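Der Raum, den es nicht gibt

In Hallen lernen zwei Roboterarme, sich Gegenstände um ein Brett herum zuzureichen. Ihr Lehrer sitzt am Schreibtisch und trinkt kalten Kaffee.

Wer Illia Sydorenko bei der Arbeit besuchen will, muss durch den Hof, an den Fahrradständern vorbei und dann eine Treppe hinauf, die so eng ist, dass man sich fragt, wie wohl die Schreibtische nach oben gekommen sind. (In Einzelteilen, erzählt er später, und beim letzten fehlten die Schrauben.) Oben wartet Skolleo, eine kleine Firma mit großen Fenstern und einer Teeküche, in der es nach Orangenschalen riecht. Sydorenko trägt dicke Wollsocken und entschuldigt sich gleich zweimal für die Unordnung, die ich beim besten Willen nicht finden kann.

Sein eigentlicher Arbeitsplatz liegt ohnehin woanders, nämlich in einem Zimmer, das nur aus Rechenvorschriften besteht. Grüne Wände hat es, einen schwarz-weißen Fliesenboden und eine Uhr, an der Wand hängt sogar ein Whiteboard mit Kurven darauf. »Die Kurven bedeuten nichts«, sagt Sydorenko und lacht, »aber ich habe mich so an sie gewöhnt, dass ich sie vermissen würde!«

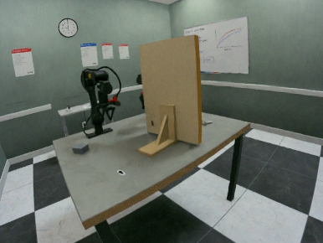

Die Aufgabe klingt wie ein Kinderspiel, und genau darin liegt ihre Tücke. Ein Arm soll etwas vom Tisch aufnehmen und es dem anderen übergeben, und zwischen beiden steht eine Wand aus Holz. Ein Mensch greift da einfach drum herum, ohne einen Gedanken daran zu verschwenden. Ein lernendes System aber weiß zunächst gar nichts, weder vom Brett noch vom Greifen, und so macht Sydorenko es ihm vor, wieder und wieder, mit zwei Handsteuerungen, die er so behutsam bewegt, als hielte er rohe Eier.

Jede Vorführung wird aufgezeichnet, mit allen Gelenkstellungen und den Blicken mehrerer virtueller Kameras. An einem guten Tag kommen 40 brauchbare Durchgänge zusammen, an einem schlechten, sagt er, lerne vor allem er selbst etwas. 190 liegen inzwischen im Ordner mit dem Namen Rorkgate, den sich jemand im Team ausgedacht hat und den seither alle mit großem Ernst aussprechen.

Ich darf es auch einmal versuchen. Die Handsteuerungen sind leichter als gedacht, und für einen kurzen, herrlichen Moment glaube ich, ein Naturtalent zu sein. Dann fahre ich mit dem Handgelenk gegen das Brett, und Sydorenko löscht meinen Beitrag zur Wissenschaft mit einem einzigen, sehr höflichen Tastendruck.

Schwierig ist vor allem die Sicht. Von außen betrachtet hat man alles vor sich, den Tisch und beide Arme, jedenfalls so weit das Brett sie freigibt. Wer dagegen durch die Kamera am Handgelenk schaut, bekommt eine ganz andere Welt zu sehen, nah und kantig und zum großen Teil vom eigenen Greifer verdeckt. 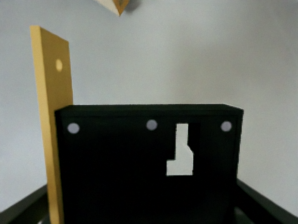
»Das System muss mit dem auskommen, was es bekommt«, sagt Donal Daly, der die Aufnahmen durchsieht, ehe sie zum Training gehen. Er ist Ire, lebt seit langem in der Gegend und spricht ein Deutsch, in dem jedes »eigentlich« ein wenig nach Meer klingt. Daly sucht die kleinen Unarten heraus: ein Zögern vor der Übergabe etwa, oder einen Schlenker, den Sydorenko sich angewöhnt hat, ohne es zu merken. Das Modell würde ihn getreulich nachahmen, wie ein Kind, das die Redensarten der Großmutter übernimmt.

Ganz streng ist er dabei nicht. Ein Durchgang, bei dem der erste Griff danebengeht und der zweite sitzt, darf bleiben, denn auch das Nachfassen will gelernt sein. Die beiden streiten darüber gern und ausgiebig, meistens gegen Mittag, wenn der Hunger kommt. Für die schlimmsten Fälle gibt es eine Abmachung: Nach 6 misslungenen Versuchen hintereinander wird aufgestanden und das Fenster geöffnet.

Im Juni soll das erste Modell ohne menschliche Hand an die Aufgabe gehen. Ob es gelingt, mag hier keiner vorhersagen, und gewettet wird nur um Kuchen. Sydorenko setzt auf die Übergabe, Daly auf das Brett.

Als ich meine Jacke suche, hat Sydorenko die Handsteuerungen schon wieder aufgenommen. Er wolle vor dem Essen noch zwei schaffen, ruft er mir nach, vielleicht auch drei, und ich solle auf der Treppe bitte den Kopf einziehen.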